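**Pin-yu Shek** is a still-life and interior photographer known for long series on household furniture and small rooms. Shek works mainly in color, with a fixed lens and available light, and prints at close to life size. The best-known series, *Vurken*, was first shown in the town of Josteten and later published as a book.

## Early work

Shek began with black-and-white street pictures, most of them made at night, and sold prints from a market stall for several years. Few of these survive. A water leak at the Khalaf print shop, where the negatives were stored, ruined most of the early rolls. The remaining 14 negatives are held by the Josteten town archive, which has printed them once, for a group show on night photography.

After the loss Shek gave up street work and took a job making catalog pictures for a furniture dealer. The job involved cabinets, chests and wardrobes photographed straight on against plain walls, and the same plain framing carried over into the later personal work.

## *Vurken*

The series takes its name from the apartment block where it was made. Over several winters Shek photographed storage furniture in the homes of tenants, always with the doors closed. The finished set has 1211 pictures, of which the book prints fewer than half.

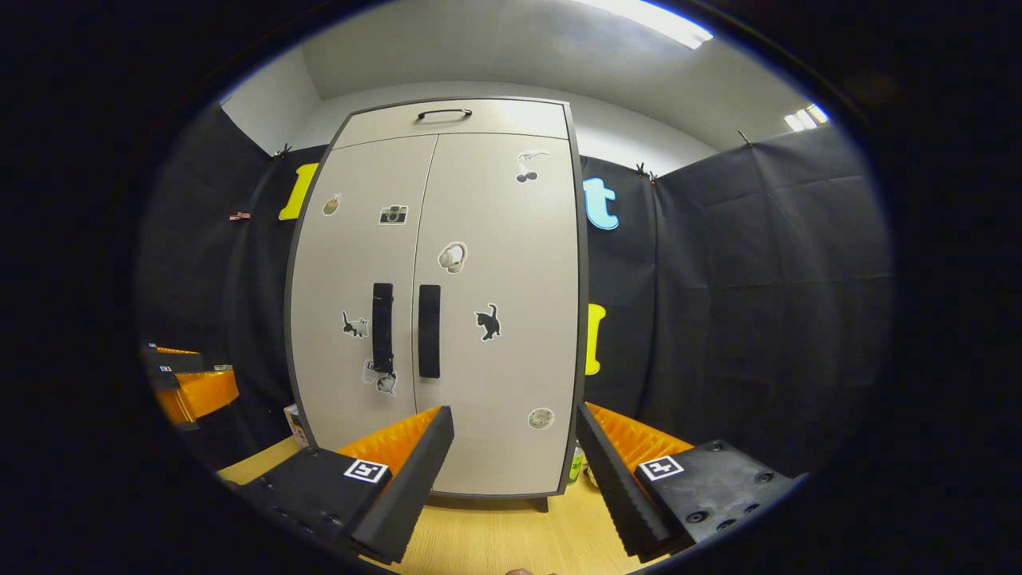 Shek's rules for the series were simple. The camera stood at the height of the handles, nothing was moved or cleaned, and any marks or decorations added by the owners were left in place. The last rule is the one most often discussed by reviewers, as it lets mass-produced furniture be told apart by small additions, such as a camera sticker or a pair of cats on an otherwise plain beige door. Shek has called these additions "the only signatures in the room." Titles give the floor and door number and no names.

The first exhibition hung the prints edge to edge in a corridor, without frames or labels. A numbered list was available at the desk. Some visitors found the hanging monotonous, and a second version at the Vutumov gallery used wider spacing and fewer prints.

## Technique

Exposures in the series are long, often several seconds, and the light comes from windows or ceiling lamps. Shek does not use flash. Color is corrected by hand from a gray card placed on the floor before each exposure.

## Publications

- *Vurken*, hardcover, edition of 2000
- *Handles*, softcover, edition of 1343, with a short text by the photographer
- *Night Rolls*, folded sheet issued with the archive show

## See also

- Typology (photography)
- Still life
- Interior photography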